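Shared workshop > Notebooks > Two-arm trash clearing

We use cookies to keep you logged in. OK / Manage

July 19, 2022

Back on the two-arm build (Clavo, as Cadi Pritchard insists on calling it) and the job is still clearing junk off the folding table into the purple bin. Wrist bolts first! They had crept loose again, so I went over both sides with threadlocker and reseated the cables.
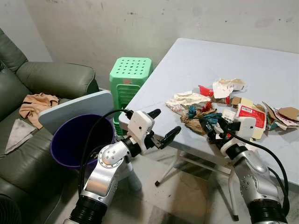 Right gripper in the pile, left one open.

Paper is the nasty part. Fingers close, paper squashes, and the force reading wanders all over the place, so I dropped the grip threshold from 48 to 40 and I like it a lot better on the thin wrappers. Cardboard I'm not sure about yet. Flat pieces need a sideways approach and my planner hates those. 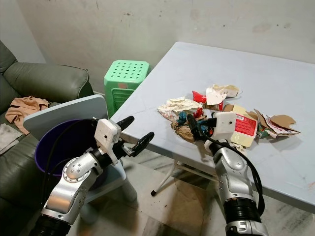
Cardboard and wrappers together on the table, right arm working.

Log file is up to 2,576 lines and I've read maybe the first page of it (sorry, Manee). Line 631 has a joint limit warning on the left shoulder – must look at that before I touch the speed settings.

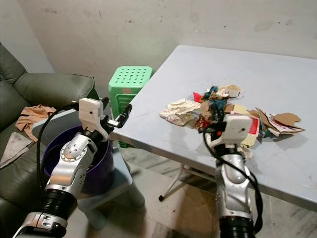

Sayaka Shibata: have you tried closing the fingers slowly and stopping on motor current? Worked great on my little Drorkico arm, and you could skip the threshold fiddling.

Oh, I like that. Trying it next, left arm first.

Back to top | Contact the notebook keepers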